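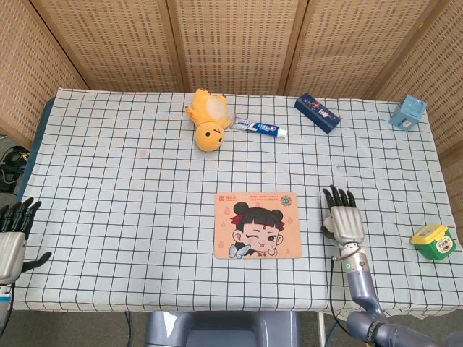
Home Projects Reports Archive Contact

6 min read

Do refill stations cut packaging? A look at the Wulovmont trial
Student project report, December 2021

When the Wulovmont campus store put in its refill station for dish soap, laundry liquid and shampoo, the posters promised "a new way to shop." I was sceptical of the posters, so I made the station my project for the unit. My question was narrow: does a refill station reduce the amount of plastic packaging leaving the store, or does it mostly sell a good feeling to people who already own a lot of jars?

Background

The station was supplied by Edari, a small distributor that sells in bulk to co-ops and colleges. Customers bring a container, weigh it, fill it and pay by the gram. Edari's brochure says each refill "replaces a bottle." I couldn't find any working behind that claim. A refill replaces a bottle only if the customer would otherwise have bought one that size, that week, and wouldn't have bought anything extra because the pump was sitting there. The brochure also leaves out the drums the product arrives in. These are plastic too, and whether they go back to be washed depends on which driver you ask.

Method

I did two things. First, the store let me see its sales records for the semester that began in April, which was the first full one with the station running. Second, I put out a paper survey at the till and at the Marikar residence. I got 100 usable surveys. This is a convenience sample and it leans toward people who like filling in surveys about the environment. I'd treat everything below with that in mind.

I had planned to weigh the store's recycling as well, but the bins are shared with the café next door and there was no honest way to separate the two. That part was dropped.

Results

The store recorded 716 refills over the semester. On Edari's logic that is 716 bottles saved, and that was the number that ended up on the second round of posters. But the median refill was 300 grams, while the standard bottle of dish soap on the shelf is 700. If you convert by weight, the saving is less than half what the poster says, before taking off anything for the drums.

Sales of bottled product didn't fall much over the same period. They dipped in the first weeks and then came back. One reading is that new customers took up the pumps and the old ones carried on as before. Another is that the bottled stuff was on special, and for part of the semester it was. I can't tell these apart with the records I have, and I don't think the store can either.

In the survey, most people who had used the station said they would use it again. Fewer could say what it cost compared with a bottle. Several had bought a new container for the purpose, including the glass ones the store sells beside the pumps at a good markup. A glass jar bought to avoid a plastic bottle has to be refilled many times before it comes out ahead, and I found no sign that anyone was keeping track.

Discussion

I don't conclude that the station is useless. Some regulars clearly use it well — same old bottle, topped up every few weeks — and for them it probably does what it says. My problem is with the counting. "Refills" is an easy thing to measure and it only ever goes up.

The Ollness campus is meant to get its own station next year. Before that happens I would want the drums tracked both ways, the refills reported in kilograms, and the specials on bottled product either stopped or recorded so they can be allowed for. None of this is expensive. The scale at the pump already prints the weight.

Limitations

One store, one semester, with fewer students on campus than usual. The survey wording was mine, and question four was badly put (it asked two things at once), so I left it out of the results. Prices were checked once only.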